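About the Elwood Gripper Bench

Thu 14 May
By Gilles Masson

Elwood is the end-effector test group at Kekar. We compare grippers, arms, wrist cameras and motion controllers for companies that have to pick one and live with it. Most of our clients build or integrate small manipulation cells. A few are research labs that need a second opinion before an order goes out.

We do not sell hardware and do not take a commission on it. A client pays for a comparison, receives a report and the raw logs, and makes the purchase decision without us.

How the group started

Kekar began as a machine shop making fixtures and adapter plates. Customers kept ordering a plate for one gripper, then coming back a few weeks later for a plate to fit a different one. The second order usually came with a complaint about the first gripper. In most cases the first gripper was in working order and had been chosen from a data sheet that did not cover the part being handled.

In October of our second year we set up one arm on a steel table and began running the customer's parts before cutting the plate. That table is still in use. The procedure written for it ran to two pages and has grown since then, mostly by the addition of things we had forgotten to record.

The name comes from the building, the old Elwood pattern works. Kekar kept the front half for machining and gave us the back.

What we test

Grippers account for most of the work. The current inventory is 24 end effectors, of which 14 are parallel-jaw or angled-finger units. The remainder are vacuum tools, soft fingers and a small number of three-finger hands. Clients may also send their own.

For each gripper we record:

- opening width at the fingertip and at the finger root
- grip force across the stroke, with the controller's commanded value alongside
- closing time from full open, loaded and unloaded
- repeatability of the closed position
- finger deflection under side load
- clearance between a held part and the gripper body
- behavior after a stall, a dropped connection and an emergency stop

The last item takes the longest. Two grippers with nearly the same force curve can act very differently when power comes back. One holds its position and waits. The other runs a homing cycle and drops the part.

Arms are tested for path accuracy at low speed, settling time at the end of a move, and stiffness in the poses the client will use. We do not publish a single accuracy figure for an arm. The figure changes with reach, payload and wrist angle, and a report that leaves out the pose is of little use for planning a cell.

Wrist cameras are tested on the gripper they will be mounted with. Finger geometry decides how much of the work the camera can see, and a good camera behind wide fingers may give less usable data than a modest one with a clear view. We record the visible region at full open, half open and closed.

Controllers are compared on loop timing, latency from command to motion, and how they report faults. We run the same task script through each one and keep the timestamps.

Simulation before hardware

Every comparison now starts in simulation. The client sends part geometry and a description of the task. We load both into our simulator, Linance, along with the gripper models, and run approach, alignment and closing for each candidate. Linance was written in house and is used only for this work.

A standard simulated run is 350 trials per gripper, with part position, part angle and surface friction varied between limits agreed with the client. The output is a list of cases to look at more closely on the bench. It is not used as a pass or fail result.

Rod handling is one of the tasks we run most often. A slender part leaves a lot of room between open fingers, so lateral alignment is rarely the problem. The dimension to watch is axial: how far the tip of the rod may travel between the fingers before it meets the gripper body. Grooves in the rod matter too. A fingertip that closes on a groove has a different contact patch from one that closes on plain surface, and we log the two cases separately.

The render shows a grooved rod between open fingers, with its rounded tip a short distance above the top of the gripper body. We use views like this one to check tip clearance by eye before reading the logged value. 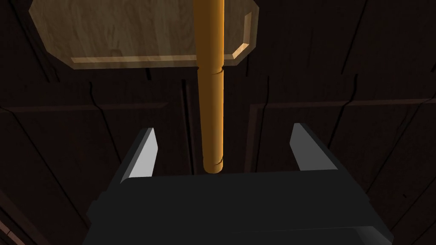

From simulation to the bench

Gripper models are checked against the physical unit before they are used. We measure the fingers, the body and the stroke, and correct the model wherever it disagrees. Manufacturer models are usually right on the outside dimensions. They are less dependable on fingertip shape, and several in our library had the mounting face in the wrong place.

Friction is handled differently. We measure it for the client's part and the supplied finger pads using an inclined plate, then set a range in the simulator. A single value gives tidy results that do not survive on the bench.

After simulation the list of candidates is usually down to two or three. These go on the arm with real parts. The bench run is 60 cycles per gripper per part, with a pause halfway through to inspect the pads and check the mounting screws. If a screw has moved, the run is discarded and started again.

Where simulation and bench disagree, the report prints both results and says which one we would rely on. The most common disagreements are:

- slip on oily parts, which the simulator tends to underestimate
- contact between a cable and the wrist, which is missing from the model unless the client asks for it
- fingertip wear, which we do not simulate
- closing time at low supply pressure on pneumatic units

How we compare controllers

The Sabatier rig is a separate setup for controller work. It has one arm, one gripper and a switch panel that lets us change the controller without touching the mechanical side. Before the rig was built we moved the arm between stations, and some of the differences we reported in that period came from the mounting. Those reports were reissued.

Each controller runs three scripts. The first is a plain pick and place. The second sends small corrections during the approach, as a camera-guided system would. The third interrupts the motion at a random point and measures how long the system takes to return to a known state. Clients tend to ask for the first script and base their decision on the third.

Default settings are tested first. We then allow one tuning session of fixed length by a member of our staff and test again. Both sets of results are printed. A controller that performs well only after long tuning may still be the right choice for a team that has someone to do it.

What a report contains

A report has a summary page, a table for each candidate, plots, and a section on conditions. The conditions section lists firmware versions, supply voltage or pressure, room temperature, pad material, payload and the calibration record for every sensor used. Readers often skip it until they try to repeat a result.

We give a recommendation if one is asked for. It is placed at the end and kept separate from the measurements. In some cases the recommendation is that none of the candidates should be bought, and that the part presentation should be changed first. A simple locating fixture has replaced an expensive gripper on several projects.

Raw logs are delivered as plain text tables with a column guide. Simulator files are included where the gripper model license allows it.

Independence and loaned hardware

Manufacturers sometimes lend us units. A loaned unit is marked as such in every report where it appears, and it is returned at the end of the loan. Lenders do not see results before the client does. If a lender points out an error in our setup after publication, we repeat the run and issue a correction with the old figures left in place.

We do not test units made by Kekar. The shop has produced custom fingers for a number of customers, and where these are part of a comparison the grip tests are sent to an outside lab.

Limits of our work

We do not certify equipment for use near people. We do not carry out food contact, explosion protection or clean room testing. Our longest wear run is shorter than the service life of any gripper in the inventory, so statements in our reports about durability apply only to the cycles we ran.

Parts heavier than the payload of our largest arm can be simulated but not tested on the bench. We say so in the quote.

Working with us

A first inquiry should include a drawing or solid model of the part, its weight, the surface condition, the required cycle time and how the part is presented. Photographs of the existing cell are useful, including the cable routing. If a gripper has already been tried and rejected, tell us which one and what went wrong with it.

Physical samples should be sent in the condition in which they will be handled - if the parts arrive oily on the line, please do not clean them. Send enough to replace damaged ones. Samples are kept until the report is accepted and are then returned or scrapped, as the client prefers.

Bench visits are possible by appointment during a client's own test run. We do not open the bench during another client's work. Safety glasses are supplied at the door, and the arms are fenced while running.

Gilles Masson heads the group and reads all new inquiries. Questions about an existing report should quote the report number, which is printed at the foot of every page.

Shares: 14 | Comments: 0

Elwood Gripper Bench, a division of Kekar | Contact | © Kekar. All rights reserved. | Back to top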